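Agathe Hervieu has watched her own film 80 times and likes it less each time. "Around the fortieth I began rooting for the villain," she says.

Grison, her snowbound heist picture, opens in December.

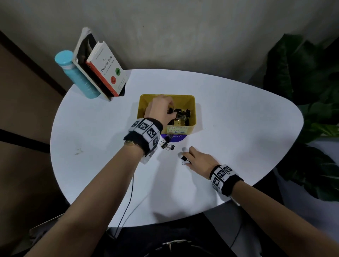 Handling binder clips at a white oval table.

She shot it in Clerneck, population 1,624, and cast most of the bank's customers locally. "They queued beautifully — better than actors." A sequel? "Ask me when I've been paid for this one."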